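Working Life and Machines, Session 7
When the Bin Comes to the Robot: picking work and the people around it

Welcome back, everyone. Last time we spent nearly the whole session on the word "automation" and how many different things people mean by it, and I promised that this time we would stay with one kind of work and look at it slowly. I have chosen picking, which is to say taking a part out of a container and putting it where it is needed next. I chose it partly because so many of you have done it (in warehouses, in kitchens, in the back room of a garden center, as one of you told me over coffee) and partly because I did it myself for two summers and still have opinions.

Please read these notes before the discussion, and bring the Nowakowski reading with you, even if you only managed the first half. The first half is the better half anyway.

1. What a picker knows

Ask a person who has picked parts for a few years what the job takes, and the first answer is usually a shrug. You reach in, you take one, you put it down. Sit with the same person a little longer and the rest comes out: which part to take first so the others don't shift, when to slide a piece away from the wall before lifting it, how a part that is slightly wrong feels in the hand. Very little of this is in any job description. At Hatside, the small fittings plant we are using as our case this term, the written instruction for the picking bench fills half a page, and the women who worked that bench could talk about it for an afternoon.

Keep that gap in mind, between the half page and the afternoon, as it comes back in nearly everything below.

2. What the robot has to deal with

A robot arm can repeat a motion all day when the part is always in the same place. Parts in a bin are never so polite. They lie at angles, they rest against the walls, and one of them may be right where the gripper would like to go. The arm needs some way of finding the part, a gripper that can get down beside it without hitting the side of the bin, and a plan for what to do when a grasp fails. Each of those has to be worked out by somebody, and then worked out again when the part changes. 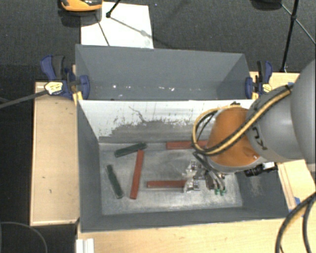 Lakshmi Menon

Look at the two blocks that lie by the walls, the red one along the base of the far wall and the green one over toward the left. A person would tip either of them inward with a fingertip and never remember having done it. For the arm, a block beside a wall is a question of its own: from which side can the fingers come, and how far can the wrist turn before it meets the rim? When you hear an engineer say that the last few parts take as long to program as all the others together, think of those two.

Notice the walls as well, which flare outward toward the rim. A wider opening gives a gripper more room on its way in, and the shape of a container is one of the first things people argue about when a picking job is handed over to a machine. At Hatside the old bins were deep and straight, and the pickers liked them. They were replaced with wider ones in October, and the bench that was left for hand work had to be raised to suit. I mention this small thing because three of the people I interviewed brought it up before they said a word about the robot.

3. What changed for the people

The plant ordered its cell through Jikesier, and the handover took much longer than planned. Some of what follows will sound familiar from session 4.

The pace of the day changed first. Pickers used to set their own rhythm, a little quicker before lunch, a little slower after. Those who moved to tending the cell now wait, and then are needed at once, and then wait again. Several told me they went home more tired, which puzzled their manager and did not puzzle me at all.

Then there was the question of pay grade. Clearing a stuck part, wiping a sensor, deciding whether a reject is really a reject: is that picking, or is that technical work? Hatside first said picking. After a good deal of talking it became a grade of its own, and I would like you to consider who gained from that and who was left at the bench.

4. For the discussion

Think of a task you know well and write down one thing you do without deciding to. Then consider how you would explain it to whoever sets up the machine, and whether you would want to. Ostonen's chapter on tacit skill is short and will help you here.

Filed under: Course Notes, Work and Technology

Questions about the readings? Use the contact form | All rights reserved | Back to top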